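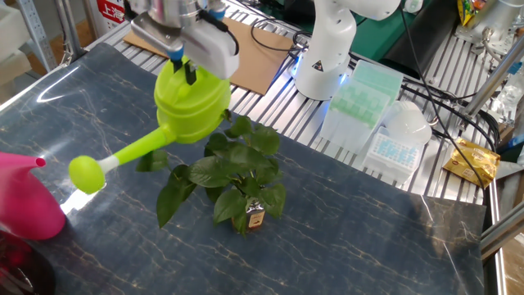

How often should a small potted pothos be watered?

Once the top inch of soil feels dry to the finger. For a small pot kept indoors this is usually every one to two weeks, with longer gaps in winter.

Indoor Planting and Plant Care, Bredthorpe
Progress Report to the Gondis Fund
Submitted 9/5/18
Prepared by Hatice Akbulut, Project Lead
Reviewed by Ayten Kırmızıgül, Head of Grounds and Interiors

1. Purpose of the report

This report covers the second period of the grant awarded for indoor planting at the Bredthorpe and Pimatholm buildings. It sets out the work completed, the use of funds, the difficulties met, and the work planned for the final period. The first report was submitted in February and should be read together with this one, particularly for the list of rooms and the light readings taken in each.

2. Work completed

Planting at Bredthorpe is complete. A total of 328 small potted plants have been placed in offices, corridors and workrooms. At Pimatholm, where access to the upper floor was delayed by repairs to the windows, 224 plants have been placed. Both buildings rely mainly on pothos and similar trailing plants, which accept moderate light and recover well from a missed watering. Peace lilies were tried in two of the north-facing rooms and will be kept there.

All plants were supplied by the Savchuk nursery in small pots. Each pot is labeled with the room number and the month of the last repotting. The labels first supplied did not hold up to moisture and were replaced by the nursery at no charge to the project.

Written care instructions were issued to both buildings. They were kept to one page at the request of staff. The main points are as follows.

Check the soil before watering. A fixed weekly schedule led to overwatering during the first period and has been dropped.

Use a can with a rose for small pots and pour slowly at soil level, under the leaves where possible. A bare spout may be used for the larger floor pots.

Stop when water reaches the saucer, and empty the saucer after half an hour.

Wipe large leaves with a damp cloth once a month. No leaf shine products are to be used.

Keep a mat or tray under any plant that stands on a desk or bench.

3. Condition of the plants

The condition of the plants is good overall. Losses since the first report stand at 18, most of them in the Pimatholm stairwell, where the heating was left on through a long weekend and the soil dried out completely. The remaining losses were due to root rot in pots that had no drainage holes. These pots have been withdrawn – the nursery has confirmed that no more of this type will be sent.

Some yellowing of the lower leaves was noted at Bredthorpe in the early part of the period. It eased after the change in watering practice, although the shorter days may also have played a part and the matter remains under review. Fungus gnats were found in one meeting room. The affected pots were allowed to dry between waterings and were top-dressed with coarse sand.

4. Use of funds

Spending remains within the approved budget. The largest item was the plants themselves, followed by potting mix and saucers. A further $624 was spent on watering cans, mats and hand tools, slightly more than planned, as the first set of cans proved too large for use among small pots on crowded tables. Smaller plastic cans were bought in their place, and the larger ones were moved to the entrance halls, where the floor planters stand. The difference was met from the contingency line, and no change to the total award is requested.

5. Matters for the attention of the fund

Responsibility for watering in shared workrooms is still unclear. In several of these rooms plants have been watered twice on the same day by different members of staff. A sign-off card beside each group of plants is being tried at Bredthorpe, and early use has been uneven. Ms. Kırmızıgül has asked that a single named person be agreed for each room before the cards are extended to Pimatholm.

The fund is asked to approve one change to the plan. The original proposal provided for hanging baskets in the Pimatholm entrance hall. The ceiling fixings were inspected and found unsuitable, and it is proposed that wall shelves be installed instead, at the same cost.

6. Work planned for the final period

Planting on the upper floor of Pimatholm will be finished, subject to handover of the remaining rooms. Cuttings will be taken from the longest pothos stems at Bredthorpe and rooted in water to replace the plants lost. A short session on repotting will be offered to staff in both buildings. The final report will include room-by-room records and a full statement of accounts.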